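**Toy rotation: worth it or just more work for us?**

**marlowgreen** · 9/4/21

Hi all, long post, sorry in advance. My sister swears by toy rotation. She keeps a few things out and puts the rest in bins in the hall closet, then swaps them every couple of weeks. She says her two play longer and fight less. I tried it over the summer and mostly what I got was a toddler standing at the closet door yelling "truck" at me until I gave in. Did I quit too early? He's 2 and very attached to whatever he can't see. We're in a small place in Skovolwood, so having everything out isn't really an option either.

**pedirbridge_mom**

Oh, I feel for you, we had the closet yelling too! Ours faded once I moved the bins up high and stopped opening them while she was in the room (I do it at nap time now, feeling like a burglar). I'd give it another go, but leave the truck out for good. There's no law that says the favorites have to rotate.

**tallpaul50**

I'll be the grump. I raised three kids with one big toy box and they dug through it happily for years. Half the fun was finding something at the bottom they'd forgotten. Seems to me these systems are made for the parents, and then the parents feel bad when they can't keep up with them.

**Dineo Mokoena**

Paul, I don't think you're a grump, but a big box never worked in our house. Mine would tip it over, look at the heap and walk off to find the cat. What I do now is keep one puzzle sort of thing, one pretend thing and one thing with wheels on the low shelf, and I only swap when something's been ignored for a good while. Foam shape sorters like this one come and go with us, and the break seems to do them good.

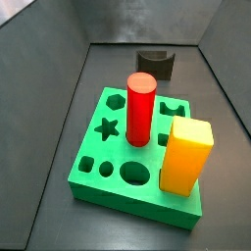 marlowgreen, swapping only the ignored stuff sounds so much kinder than a calendar, and I wish I'd read it back in May. I had a chart on the fridge, if you can believe it. Can I ask how you decide what's ignored and what's just having a slow week? Mine will leave the blocks alone for days and then build all morning.
— pedirbridge_mom

**Dineo Mokoena**

Pure guesswork! If I've stepped over it all week and he hasn't, it goes up. I do get it wrong, and then it comes right back down, no fuss.

**tallpaul50**

Okay, that I could live with. It's the charts I object to. I still say let them see the bottom of the box once in a while.

**marlowgreen**

Thank you all, this is such a nice bunch. Truck stays out, the bins go on the top shelf this weekend, and I'll ask my husband to hide the noisy drum while he's up there.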